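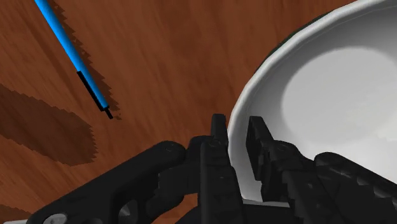 A blue marker on a wooden tabletop.

Home Archive Cast Reviews Store Contact

Flilleck Strip Planner: a review by someone who misses deadlines

The comic did not update on 20th July. I know. I got the emails. Annag Strachan, who letters the thing and is therefore the only other person whose evening I ruin when I'm late, suggested I try some scheduling software. She used the word "suggested." It had the tone of a court summons.

So I bought a year of Flilleck, which is a planner made for people who draw webcomics. You put in your scripts, it breaks them into pages, and each page moves along a row from thumbnails to pencils to inks to letters to posted. When it gets to the end, it uploads to your site at the hour you picked. The lifetime license costs 139 dollars and I did not buy that, being unsure about the lifetime of the comic.

Setup took an evening. It wanted to import my archive, and it did, all of it, including the filler page from the week my heating died and the guest strip by Ekow Kyei that I had filed under "temp2." It now thinks Ekow is a character. He has a page in my cast list with a blank portrait, and I've left it there because he earned it.

The buffer meter is the thing everyone talks about. It's a little bar across the top of the screen that tells you how many finished strips you have in hand. Mine opened at zero. I drew over a long stretch of rain and got it to 12, and I have never felt so rich. Then I went to a convention, came home with a cold, and watched the bar drain one update at a time in a shade of orange I have come to take personally.

You can change the orange. It's under Settings, then Display, then Mood, where there are 27 color themes, and most of them are also orange.

Things I liked. Posting works. It has posted every strip I gave it, on time, with the title text in the right place, and for anyone who used to do this by hand at one in the morning in a browser tab, that alone is worth the yearly price. The script view is good too. You can tag a line of dialogue to a character and then search for everything they've ever said, which is how I learned that Captain Tredbridge has introduced himself with two different first names. Nine readers have since told me they knew.

Things I didn't. The mobile version is a picture of the desktop version, shrunk. The alarm for an upcoming deadline is a small gong, and if you have three deadlines it gongs three times, and it does this through headphones. Also there's no field for a news post. I like to put a few lines of complaining under the strip, it's half the reason anyone visits, and Flilleck has nowhere to keep them. I write mine in the "printing notes" box and paste them over later. Twice I forgot and the news post was last week's news post. Engagement was about the same.

Support is one man named Hervé Arnaud, or possibly several people who sign as him. He answered me in 2 days, very politely, and said news posts are planned for August. He didn't say which August.

I did look at the competition. Iletti is prettier and wants your readers to make accounts, which mine would not do if the building were on fire. Aidoo is free, and Yaw Asamoah has run his space opera on it for ages with no trouble, but Yaw also alphabetizes his brushes, so I don't think our results would match.

Would I recommend it? If you already finish your pages and only have trouble getting them online, yes, easily. If your trouble is that the pages don't exist, it will tell you so, in orange, with a gong. I'm keeping it through the year. The buffer is at four as I write this, and one of the four is Ekow's guest strip again.

Edit: three. I forgot today was an update.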